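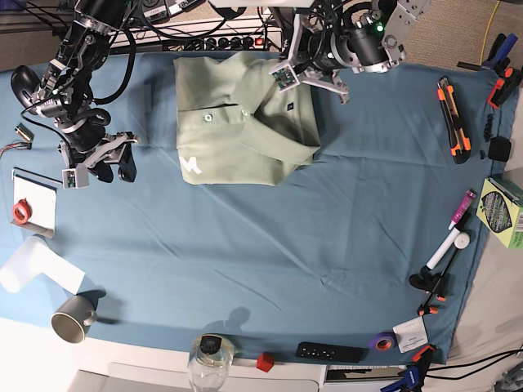 有位读者在上个月的留言里问,浅色的翻领短袖每次从柜子里拿出来,领子都是塌的,门襟也歪着,熨过一遍挂两天又变回去,是不是衣服本身不行,干脆别买这种了?

千万别放弃翻领衫!这类衣服我自己夏天穿得最多,也折腾得最多,领子塌掉的毛病大半出在洗和晾的那几步,等到叠的时候才想起来补救,已经晚了。正好最近换季,家里的薄衣服要一件件收起来,我就把平时攒下的办法一口气写出来,从下水写到进柜。篇幅有点长,大家挑自己用得上的看就行。

先说洗之前

翻领衫下水前,我有个雷打不动的动作:把扣子全部扣上,领子立起来,然后把整件衣服翻个面。扣上扣子,门襟在水里就不会被拧成麻花;领子立起来,领座里侧那一圈汗渍才洗得到。翻面主要是保护正面的绣标和印花,浅色的绣线特别爱勾别的衣服上的毛,勾过一回就很难摘干净。

领口的黄印子要提前处理。我用的是Mistar的衣领皂,一小块能用很久,沾点水在领座上来回抹,抹到能看见薄薄一层白就停,放着去忙别的,回来再扔进洗衣机。家里没有衣领皂的话,洗洁精也可以顶上,油性的汗渍碰到它很听话。抹的时候顺着领子的方向走,横着使劲搓会把领子的罗纹搓松,松了以后就真的立不住了,熨斗也救不回来。

有人喜欢用硬毛刷子刷领口,我以前也这么干,刷得确实干净,穿半个夏天领边就起了一圈毛。现在换成旧牙刷,而且要那种毛已经软塌塌的。家里换下来的牙刷别急着扔,洗干净放在洗衣机旁边的小杯子里,刷领口、刷袖口、刷白球鞋的胶边,样样都好使!

颜色方面,淡绿、淡蓝、米色这几种可以一起洗,放心。深蓝和黑色的新衣服第一次一定要单独下水,哪怕吊牌上写着不掉色。我吃过一次亏,一件新买的深蓝短裤把两件浅色上衣染得灰蒙蒙的,后来反复泡了好久才淡下去一点,到现在也只能在家里穿。

说到泡,我得多讲几句。很多人觉得泡得越久越干净,于是晚上把衣服泡上,第二天早上再洗。夏天这样做特别容易有股酸味,水里的汗和皮脂泡开以后又回到布上了。洗衣液泡一顿饭的工夫就足够。水温嘛,薄棉的我一般用25度的水,手伸进去觉得不凉也不热,颜色稳当,领子也不容易缩。

洗衣机怎么选程序

能选轻柔就选轻柔,多花的那点时间完全值得。脱水这一步最要紧,转速调到低档,出来的衣服会比平时湿一些,拎在手里沉甸甸的,这就对了。水的重量正好帮你把布往下拉平,晾干以后褶子少得让人惊喜,好多件连熨都不用熨。

洗衣机里别塞太满。我以前总想着省一趟,把一家人的衣服硬按进去,结果出来的时候全拧在一起,袖子缠着裤腿,拆半天。现在手掌竖着能轻松插进衣服和筒壁之间,我才关门。床单被套单独洗,它们在滚筒里会把小件都裹进去,最后里面那一团连泡沫都没冲掉。

洗衣袋我也用,分得不太细。有金属扣和拉链的装一个袋,怕勾的装一个袋,其他的直接进筒。洗衣袋的拉链头要塞进那个小松紧套里,好多人买回来用了几年都没发现那个套是干什么的,拉链头在滚筒里甩来甩去,又吵又容易自己滑开。

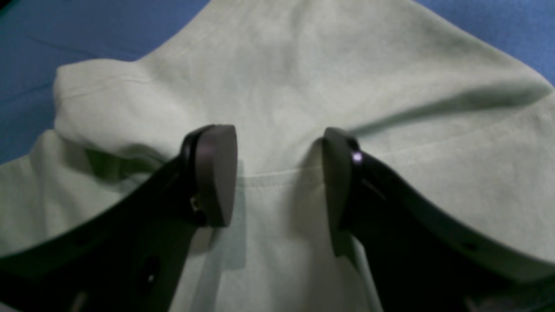

洗完马上拿出来晾,这一条再怎么强调都不过分。湿衣服在筒里闷着,褶子会越压越深,味道也跟着来。我习惯在厨房的定时器上也定一下,洗衣机在阳台,它响的时候我在炒菜根本听不见。

拿出来以后,先抖,再拍,再拉。抖的时候捏住两边肩膀,用力往下甩几下,能听见布"啪"的一声才算到位。拍是把衣服搭在小臂上,用手掌从上到下拍一遍,口袋和门襟多拍几下。拉就是两手捏住侧缝,轻轻把下摆扯正。领子要单独对待:先把它立起来,用手指顺着领边捋一圈,捋直了再翻下来。每件衣服多花不了多少工夫,后面省下的熨烫时间可太多了!

晾的讲究

衣架请务必选肩宽合适的。肩头撑出两个小包的衣服,穿出去特别显没精神,我看着就难受。衣架的两端应该落在肩缝往里一点的地方,太宽了顶出包,太窄了肩膀耷拉。针织的、有弹性的,一律不挂,平铺着晾。我家用的是Estska的折叠平网,架在浴缸上面,不用的时候往门后一塞就行。没有平网的朋友可以拿晾衣架的横杆凑合,几根杆子上面先铺一条旧毛巾,衣服再摊上去,就不会压出一道一道的杆印。

连帽的衣服最难干的是帽子和口袋。窍门是倒着晾,用夹子夹住下摆,让帽子垂下来敞开。要是你家夹子夹过的地方总有印,就在夹子和布中间垫一小条旧袜子剪下来的布,软软的,特别好用。

衣服之间留出一个拳头的空隙。长短要错开挂,长的旁边挂短的,风能从底下穿过去。阴雨天就在下面放一台小风扇,朝上斜着吹,比开着空调干晾快得多,也省电。我还试过在湿衣服旁边挂报纸吸潮,效果说不上多大,墨味倒是沾了一点,后来不这么弄了。

浅色衣服别晒正午的太阳。淡绿色尤其娇气,我有一件晒了一个夏天,肩膀和后背成了两个颜色。放在通风的阴处,或者下午四点以后再拿出去,翻着面晒。白色的棉毛巾和袜子就随便晒,越晒越蓬松,晒完有一股特别好闻的味道。

要不要熨

我是能不熨就不熨的人,可翻领衫的领子和门襟,我还是愿意熨一下。趁衣服还剩一点点潮气的时候动手,最省力。先熨领子背面,从两个领尖往中间推,推到后颈的位置收住;要是从中间往外推,多余的布会全挤在领尖上,弄出一个小皱包,怎么压都压不平。然后翻过来轻轻带一下正面。门襟要解开扣子熨,熨斗尖绕着扣子走,塑料扣子怕烫,直接压上去会变形。

熨衣板太占地方的家庭,可以在桌上铺一条厚浴巾,上面再盖一层旧床单。浴巾的厚度能让扣子陷下去,从背面熨门襟特别平整,我觉得比熨衣板还好使。记得桌面怕热的话底下再多垫一层。熨斗底板要是黏了东西,等它微温的时候拿湿布蘸一点小苏打抹掉,千万别用钢丝球,划出痕以后熨什么都发涩。

挂烫机我也有一台,Quinlan的,用来对付连衣裙和窗帘很痛快。熨领子就不太灵了,蒸汽一喷布是软了,可没有压力,领子还是软趴趴的。想用挂烫机熨领子,就在手上戴一只厚的隔热手套,从里侧托着,外面贴着烫,勉强也能行,动作要慢。

熨完不要马上叠!布里还有热气和潮气,一叠就定住了折痕。找个地方摊开或者挂起来,等它凉透。这一步我以前老是偷懒,现在想想前面的工夫都白费了好几年。

一堆衣服怎么收拾

收下来的干衣服,我家以前都是往椅子上一扔,越堆越高,最后谁要穿什么就从里面往外抽。后来我改成收下来先分堆,哪怕当时没空叠也要分。上衣一摞,裤子一摞,内衣袜子进小筐。大件摊开来平放,别揉成一团,放到晚上再叠也不会太皱。

叠的顺序我推荐先裤子后上衣。裤子好叠,几下就完事,看着一摞整整齐齐的裤子,人立刻就有干劲了。牛仔裤沿裤裆对折,把凸出来的那个三角往里收,再从裤脚往上折。布软的裤子适合卷,卷之前把口袋掏一掏,我从口袋里掏出过超市小票、螺丝钉,还有半块已经没法辨认的糖。
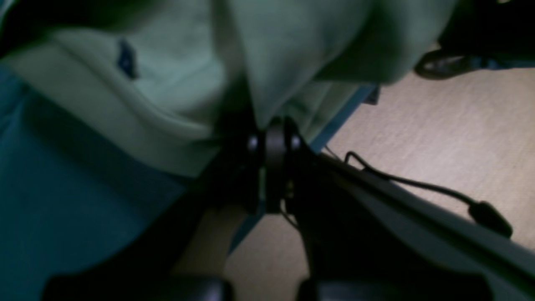

浅绿色的上衣和压在下面的蓝绿色裤子

上衣里面最占地方的是厚的连帽衫和毛衣。我的做法是把它正面朝下铺平,袖子往背后交叉,两边各往中间折一点,然后从下摆往上折。有帽子的,最后把帽子翻过来,像口袋一样把整件衣服兜进去,成一个小方包,扔进行李箱都不会散。毛衣就别兜了,会把领口撑大,老老实实叠成长方形。

翻领衫的叠法要照顾领子。扣子扣到最上面那颗,背面朝上,领子先整理好。两侧往中间折,袖子顺势折回来,宽度和你抽屉的格子差不多就行,我家的格子宽大约25厘米,我拿一本旧杂志垫在衣服中间当尺子,叠完再抽走,每件宽窄都一样,看着特别舒服。下摆往上折到领子下面停住,别压到领子。翻过来就是领子朝上的一个长方块。

摞的时候一件领子朝左、一件领子朝右,错开来放。领子那一头厚,全朝一个方向的话会越摞越斜,最后倒下来。领子里面还可以塞一卷软纸撑着,买鞋时鞋里塞的那种就很合适,撑一个季节拿出来还是圆圆的。我把这个办法告诉隔壁邻居以后,她把家里的鞋盒翻了个遍!

T恤随便怎么叠都行,竖着放进抽屉最好找。要判断叠得够不够紧,让它自己站在桌上,站得住就合格。站不住就再折一道。丝的和雪纺的滑溜溜的,竖不起来,卷好放在浅盒子里,别硬来。

抽屉和柜子

抽屉底下我铺一层素色的纸,一年换一次,灰尘和毛絮跟着纸一起扔掉,省得趴在那里擦。带香味的衬纸好闻是好闻,放久了味道会渗进浅色布里,有过敏体质的家人就更别用了。想要香味的话,用一小块干的香皂,连着包装纸戳几个洞放在角落里,淡淡的,刚刚好。

隔板也不用花钱买很贵的。牛奶盒剪掉上口,洗净晾透,几个并排放进抽屉,放袜子和皮带正合适。厚一点的快递纸箱裁成长条,中间剪口互相插起来就是格子。我后来给大抽屉配了一套Trondatlow的可伸缩隔板,确实省心,拉开来卡住就行,可小抽屉里的牛奶盒我到现在都没舍得换,太好用了。

换季收起来的衣服,进柜前一定要洗过,哪怕只穿过一次。看不见的汗渍放几个月会慢慢变黄,来年拿出来就是一片一片的。也一定要干透,摸上去凉凉的就还没干,再晾半天。收纳袋挑一面透气的,全密封的塑料袋在潮湿地方反而容易闷出味道。真空压缩袋我只用来装被子和厚棉衣,羽绒的也尽量少压,压一冬天再想让它蓬起来可费劲了。

柜子里的潮气,用吸湿盒或者一小袋干木炭都可以,放在最下层。吸湿盒满了会积水,记得勤看,打翻在衣服上真的会哭。樟脑丸和衣服之间隔一层纸或者小布袋,浅色衣服直接碰到它有时会留下黄印。梅雨天出太阳的时候,把柜门抽屉全拉开透透气,再把底层的衣服挪到上层来,轮一轮。

我还有个小习惯,把收纳袋里装了什么写在纸胶带上贴在侧面,别贴在正上方,摞起来就看不见了。纸胶带撕下来不留胶,第二年重新写。

几个零碎的补救办法

起球:用剃毛器之前先把衣服平铺绷紧,下面垫一本硬书,轻轻打圈。领口和缝线处要绕开,这些地方一不小心就剃出洞。没有剃毛器,用干净的洗碗海绵粗糙的那一面顺着一个方向轻刮也行,刮完拿胶带粘掉毛球。

勾丝:绝对不要剪!找一根缝衣针,从反面把那个小线圈拉到里侧去,再把周围的布横着竖着各扯几下,线会慢慢跑匀,基本看不出来。

油点子:吃饭溅上的油,当场用纸巾按一按,别擦。回家撒点玉米淀粉盖住,等它把油吸出来,抖掉,再点洗洁精搓。已经进过烘干机的油渍难度大很多,不过我也救回来过,反复做就是了。

领子已经松了:用稀释的淀粉水喷一喷,趁潮熨平,能撑上一天。淀粉水按一小勺玉米淀粉兑一大杯凉水来调,要用前摇匀,喷完把喷头拿清水过一下,否则下次堵得死死的。

扣子松了:趁早补两针。线在扣子下面绕几圈再打结,做出一个小线柱,扣起来门襟就平服,不会拽着皱。备用扣子我都收在一个空糖盒里,晃起来哗啦哗啦响,找的时候往白盘子里一倒,一眼就能挑出来。

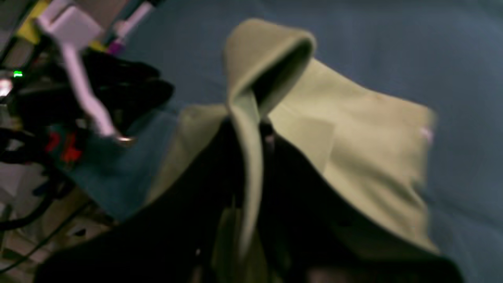 还有读者来信说,照着抖、拍、拉的办法试了一个星期,褶子确实少了,可是浅色棉布晾干以后摸着发硬,袖口那里像纸板一样,问是不是得多放柔顺剂。

柔顺剂先放一放,发硬多半是洗涤剂没漂干净!先把洗衣液减掉一半试试看,漂洗再加一遍。水质偏硬的地方,最后一遍漂洗的时候加一小杯白醋,晾干以后完全没有醋味,布会软很多。注意白醋千万不要和含氯的漂白剂一起用,会放出有毒的气体,这两样东西最好连放都别放在一个篮子里。毛巾就更不该用柔顺剂了,用久了表面像上了层蜡,擦脸都不吸水。

晾到七八成干的时候拿下来再抖一遍,挂回去接着晾,也会软不少。有烘干机的朋友可以晾干以后放进去,用冷风转一小会儿,把纤维打松。搁两个干净的网球一起转也可以,就是声音大,晚上别弄。

下回写毛衣和围巾的手洗,好几位都在催了。手边有什么独门办法的,尽管写在下面,尤其是领子的,我一个个都会试!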